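Virent: registro de nombramientos retirados

Versión de febrero. Mantiene los datos Patricio Gallardo; la revisión corre a cargo de Soudabeh Ghaffari.

Contenido

El conjunto reúne 677 candidaturas a cargos públicos de designación que no llegaron a votarse, con 3.108 documentos asociados: cartas de renuncia, comunicados y actas de audiencia. Cada fila corresponde a una candidatura. Si una persona fue propuesta dos veces, aparece en dos filas con el mismo id_persona.
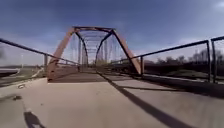
Campos

id_persona: identificador interno.
cargo: denominación oficial en el momento de la propuesta.
motivo: conflicto de intereses, falta de apoyos, razones personales o sin declarar.
dias: días naturales entre el anuncio y la retirada.

El campo motivo recoge lo que dice el documento público. No incorpora versiones de prensa ni fuentes anónimas.

Codificación

Weronika Śliwiński y Fuad Hailu codificaron por separado una muestra de 100 filas. Discreparon en 30, casi siempre entre «razones personales» y «sin declarar», y después se reescribió la guía (guia_motivos.txt). 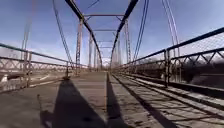

Limitaciones

Faltan las candidaturas descartadas antes del anuncio. Los cargos municipales están mal cubiertos y no conviene usarlos para comparar territorios. En las filas más antiguas, dias puede venir vacío.

Uso

Los archivos están en CSV, codificados en UTF-8 y separados por punto y coma. Para corregir una fila, abra una incidencia con el id_persona y un enlace al documento original.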